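Pletwood toy and kitchenware swap to return in April

20/11/2021

The Pletwood household swap, which began with a couple of boxes on a pavement and has grown a good deal since, is coming back in April, and the people behind it would love to see as many old faces as possible (and plenty of new ones too). It will be held once again in the long room behind the Ifans bakery, with the doors open from ten in the morning until the last of the tea has gone, and there is no charge to come in and have a good rummage.

For anyone who hasn't been before, the idea is a simple one. You bring along the small things that have been sitting at the back of a drawer or the bottom of a toy box, you hand them over at the door, and you take home whatever catches your eye from the tables. There are no tokens or tickets and you needn't match one thing with another. At the last swap 700 items found new homes in one day, which was a lovely surprise to everybody who had been up late the night before sorting them into piles and wondering where on earth they would all go.

Kitchen bits and toys are the two things always asked for most, and so they will have the biggest share of the room this time. Spoons, spatulas, ladles, beakers, toy animals, dolls, little cars and figures are all very welcome, provided they are clean and in one piece. Sets are nice to have but odd ones are every bit as useful, and a single good serving spoon is usually snapped up before a whole boxed set of cutlery gets a second look. Larger things such as bicycles, high chairs and anything with a plug can't be taken, I'm afraid, as the room simply won't hold them. 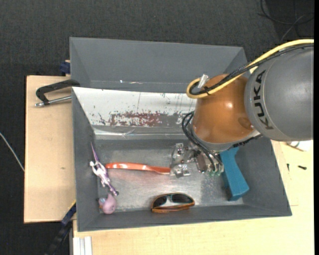

Donations can be dropped off at the Bridix shop on Akel Street during the 2 weeks before the swap, at any time the shop is open. Please put breakable things in a separate bag with a note on the front, and tie up anything with lots of small parts, as jigsaw pieces in particular have a way of turning up in the teapots. Books and clothes have their own day later in the year, so do hang on to those for now if you have the space.

There will be a mending table near the window again, with glue, thread and a few screwdrivers, and a corner set aside for small children to try out the toys while the grown-ups look round. The bakery will be selling its currant buns and cheese scones by the door, and 15 pence from each one sold will go towards the hire of the tables, so there is every excuse to have a second. Mugs are in short supply, and visitors who can bring one of their own will be served with particular gratitude.

Whatever is left at the end of the day will be boxed up and kept for the summer fair. The exact date in April will be put up in the bakery window and in the Bridix shop early in the new year, along with a list for anyone who can spare an hour to help set out the tables beforehand.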